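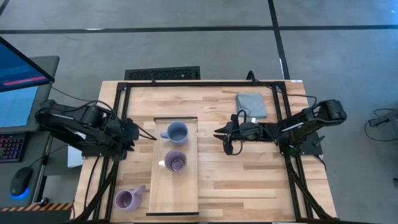
Two mugs on a raised-edge tray, a third on the butcher block.

The case for a tray on a wooden worktop is mostly a case about rings. End grain or edge grain, oiled or not, butcher block takes up water under a mug foot, and the mark needs sanding. A tray confines the damage to a part that can be replaced.

Most trays are too wide. The Ramalho kitchen guide recommends space for six mugs, and a tray that size becomes storage. A long, narrow one holding 2 or 3 in single file leaves the work surface usable. Raised edges matter more than handles.

I would also keep a folded towel on the same table. Drips left for over 30 minutes are harder to lift from bare wood.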